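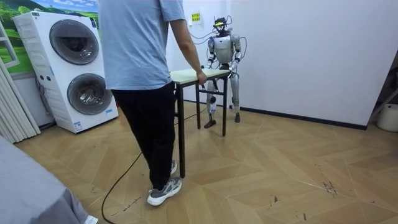
4.2 二人で運ぶ、という課題

家事ロボットはもう使えるのか、と聞かれるたびに私は口ごもってしまいます。皿を一枚つかむだけなら、まあできる。でも家具の移動は相手がいるので、話が急にややこしくなるんですよね。

シェア 13　コメント 2

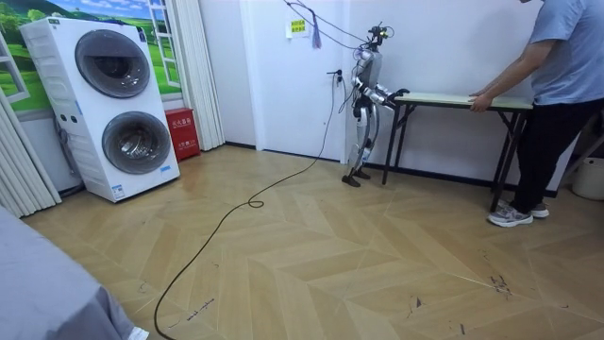 評価の軸は、Moroz の手順を借りつつ少し変えました。成功か失敗かだけだと、人間側がこっそり頑張った分が見えないからです。運ぶ物には、天板が細長くて脚の細い黒い金属のテーブルのように、両端を持ち合う形のものを選びました。片方が急ぐと、もう片方の手首にすぐ響きます(これが結構こわい!)。

Kirsty Kerr は最初から、速さより「待てるかどうか」を測るべきだと言っていて、私も10月の予備実験のあとで賛成に回りました。遅れの許容値は約500ミリ秒。これを超えると、人は無意識に引っ張り始めるようです。

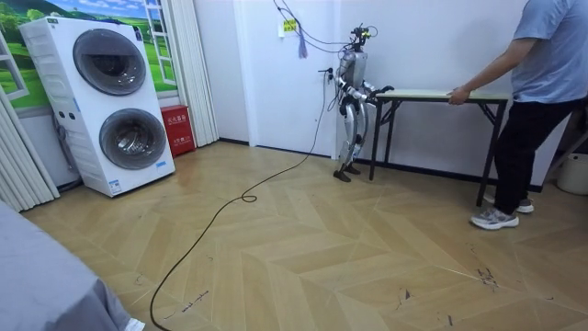

その引っ張りをどう数えるかは、まだ揉めています。Morven Strachan の案では力の向きが変わった回数を使うのですが、方向転換の多い部屋では不利になりすぎる気もして、本稿では参考値にとどめました。

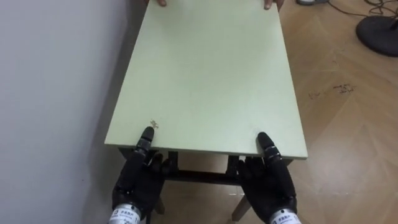 図9　天板の手前側を両手で挟むロボットと、奥側を持つ人の指先。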